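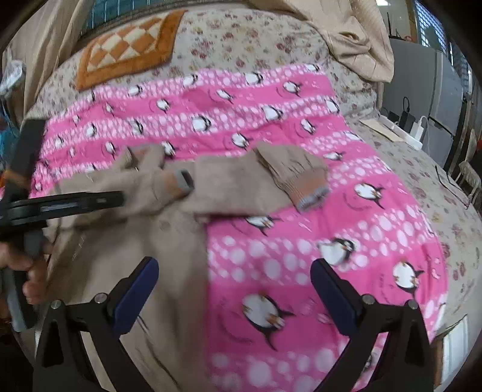 4.2 Living with the Fisano kit

I'll admit I picked the Fisano kit mostly on price, and Lorraine Gosling still teases me for it. We ran it for most of February on household folding, a pair of hand-held grippers per person, and logged 317 episodes. Knitwear was my favorite test - a long-sleeved top spread on a patterned blanket is just plain hard (Figure 3).

Figure 3. Garment work on a bed with the hand-held grippers. Note the ribbed cuffs and the navy-blue finger pads.

Of those episodes, 158 were knits. I threw out 20 for bad tracking, which I can live with. The Kütt software crashed on me twice, both times during export, and Bakari Kashindye rewrote that step before we moved on to towels.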